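Plateau beige "Rabbit" : on le garde ou pas ?

ruan_j
Je trie la cuisine et je bloque sur ce plateau. Plastique beige, coins arrondis, un lapin dessiné et une petite carotte au bout du mot. Je l'adore mais il prend une place folle dans le placard ! Je le remets sur la table à chaque fois... 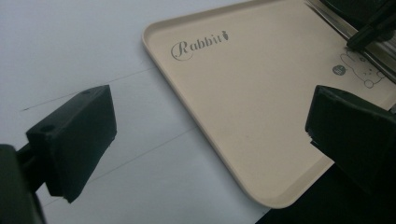 Réponse de mercylaizer
Garde-le !! Le rebord est bas, c'est parfait pour le petit déj (le mien sert tous les matins depuis mars).

Réponse de prieto80
Pas d'accord. Un rebord bas, ça veut dire que le bol glisse dès qu'on penche. Chez moi, ouste, 4 plateaux donnés d'un coup.

Réponse de mercylaizer
Ben penche pas :)

ruan_j
Bon, je le range debout à côté du four et on verra. Prieto, il t'en reste un grand à donner ?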